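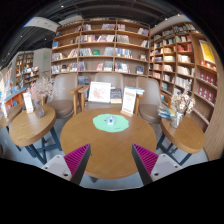
The Jekach Fliver is a roll-out grappling mat for people who have been training in the garage and would like to keep their knees. It comes as a set of three rolls that tape together into one surface big enough for two adults to shoot takedowns, scramble, and argue about who tapped first. Mats are an easy thing to get wrong because they all lie down the same way. The mint-green one with the wavy outline, on the round wooden table, only has to stay put on a tabletop. The Fliver has to stay put on concrete while somebody drives off their back foot with your leg under their arm.

Fliver Roll-Out Mat, set of three
Price: $900
Roll size: 5 feet by 16 feet
Thickness: 2 inches
Set weight: 207 pounds
Surface: textured vinyl, smooth back
Colors: charcoal, navy, dull red
In the box: three rolls, six straps, one roll of Sekus seam tape

What it's for

Wrestling, jiu-jitsu, judo groundwork, and MMA sparring at the pace most of us spar at. Two inches of closed-cell foam will take the sting out of a double leg. It will not take the sting out of a full-amplitude throw on a concrete slab, and we would rather you read that on this page than work it out in the air. If you throw a lot, put a subfloor under it or buy our judo tiles, which cost more and are a nuisance to move.

Striking is fine. The surface has enough grip for bare feet to pivot without dragging skin along. Shoes are fine too if they're wrestling shoes. Running shoes will chew it up, and the warranty department (a desk) can always tell.

How it feels underfoot

Firm. People coming from puzzle mats tend to think it's too hard for the first week, and then they go back to puzzle mats at a friend's place and discover they've been doing footwork in oatmeal. You want the foam to give when a hip hits it and stay flat when a heel does. We tried a softer version in February and it felt wonderful to lie on, so everybody did.

The texture is a fine tatami pattern. It holds a knee during a shot and doesn't sand your toes down to nothing. Gi players say it's a touch fast, and no-gi players say it's a touch slow, so we left it alone.
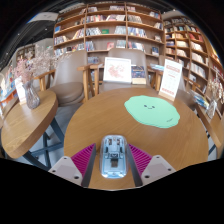 Clear-shell mouse, pale blue, on a round wooden table.

Measuring your space

Please measure before you order. Then measure again with the car out of the garage, and be realistic about whether the car is going to stay out. The full set covers 15 feet by 16 feet with the seams closed. Leave a foot and a half of clearance to any wall, more if the wall has shelves on it, and a great deal more if the shelves have paint cans on them.

Two rolls make a 10-foot lane, which is plenty for drilling and tight for live rounds. We sell single rolls for this reason, and also for people who bought two and have since become ambitious.

Door swing matters. The mat stands 2 inches off the floor and most interior doors don't. If your training room door opens inward, you'll be cutting the mat or rehanging the door. The mat cuts cleanly with a fresh utility knife and a straightedge. It cuts very badly with a bread knife.

Setting up

Unroll all three and walk away for a day. The ends will curl at first and that's normal. Laying them curl side down speeds things up, and so does a warm room. Once they're flat, push the long edges together, start the Sekus tape at one end, and keep it straight as you go. Two people make this a ten-minute job. One person makes it a workout.

For a room where the mat stays down permanently, skip the tape and use the hook-and-loop seam strips (sold separately). They cost more than tape, and you'll stop noticing that around the fourth time you don't have to peel tape off.

Rolling it back up

Each roll comes to a fat cylinder that stands on end in a corner. Strap it at both ends or it will slowly open again, usually at night. We ran a sample through 2000 roll-and-unroll cycles on a test rig and the vinyl creased slightly near the core, with no cracking. Bundgaard, the wrestling room that had our pre-production set, rolled theirs twice a day for a whole season and mostly complained about the straps. The straps are wider now.
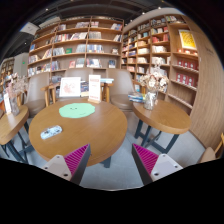

Store them indoors if you can. An unheated garage is all right, though cold foam is stiff foam and you'll want to let it warm up before you wrestle on it. Don't store anything heavy on top of a roll. A dent will come out in a few days, and a dent from a bench press left there since spring probably won't.

Cleaning

Mop after every session with a mat cleaner or a mild disinfectant mixed the way the label says. Let it dry completely before rolling. Bleach straight from the bottle will fade the color and weaken the vinyl, and your training partners will smell like a swimming pool. Skip steam mops altogether.

Wipe the seams when you change the tape. You will find hair -- yours, theirs, the dog's.

Shipping

Ships by freight, curbside, on one pallet. The driver is not obliged to carry anything down your basement stairs and has seen your basement stairs. Orders placed in October 2020 go out in the order received. Navy is running slow and charcoal is in stock.

Returns

Thirty days, unused, still on the core. We can't take back cut mats. We've been asked to take back a mat cut with a bread knife, and the answer was kind but short.

Goes with

Sekus seam tape, single roll
Hook-and-loop seam strips, 16-foot pair
Spare straps, set of six
Fliver single roll, 5 feet by 16 feet
Jekach wall pads, charcoal only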